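# Keeping a two-finger cell honest: notes from a talk with Vega Herrero

April 10, 2025

Vega Herrero has looked after the pick cell at Harawira for most of its working life. The cell is one arm, one parallel gripper, a wrist camera and a controller cabinet that she describes as "older than the arm and better built." The planner, Lisier, was brought in last November. Before anything new runs on the hardware it runs in a simulated copy of the cell, and much of our conversation was about keeping the two in agreement.

She starts with the fingertips. They are molded pads on an aluminum carrier, held by two screws each, and they are replaced as a pair. "If you change one, you have one new pad and one worn pad, and the grip center moves. Then someone spends an afternoon recalibrating a camera that was fine."

The replacement interval is 1,881 cycles. Herrero inherited a figure of 3,663 from the integrator and cut it after the second season. At the higher count the pads still held, but the contact face had rounded enough that thin parts rotated on closing. Ratih Siregar, who runs the second shift, wanted the interval tied to a measured gap. They tried that. The gauge was never where it was supposed to be, so they went back to counting cycles.

The order of work is fixed. Jaws open to full stroke, air off, controller in manual, then the screws. New pads go on finger tight, the jaws are closed on a 6 mm gauge block, and the screws are torqued with the block still in place. "People torque first and then check," she said. "The block is there to set the pads. It is not an inspection tool."

After that comes the wrist camera. The check is done over a bare area of the work surface with the tips at the bottom of the view. What Herrero wants to see is both tips, level with each other, with a clear line between them.
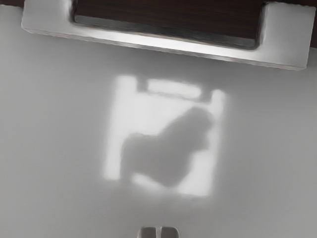 How often does the wrist camera need a full recalibration?

Every 28 days, and again after any collision that trips the arm's force limit. A pad change alone does not call for one if the block was used.

Lighting takes up more of the maintenance log than the mechanics do. A gripper that works under a lamp puts its own shadow on the surface it is looking at, and the edge of that shadow can be picked up as the edge of a part. Herrero's rule is that the simulated cell must have shadows turned on, even though it slows the run. "We had them off for the first tests. Everything passed. Then the real arm went down to pick its own shadow."

The fix was in two parts. Ilham Osman wrote a filter that drops any contour moving with the wrist between frames. Separately, the lamp bracket on the real cell was pinned so that it can't be turned by hand, and its angle was copied into the simulation file. The bracket angle is now a line on the maintenance sheet.

I asked about the faults that remain. She listed a cable that chafes at joint five, a pressure switch that reads low on cold mornings, and a controller fan she has ordered from Mavetti twice – the first one arrived with the wrong connector. The cable is the one that concerns her. The present sleeve is spiral wrap, and it creeps toward the elbow when the wrist turns past its usual range. A clamp has been drawn up but not made.

The log itself is a paper book with a column for cycles, a column for initials and a wide column for remarks. Siregar's entries are long. Herrero's are mostly part numbers.

"If the pads, the block and the lamp are right, the rest is ordinary robot upkeep," she said. "Grease, filters, backups. Back up the controller before you touch it, and write down which backup it was."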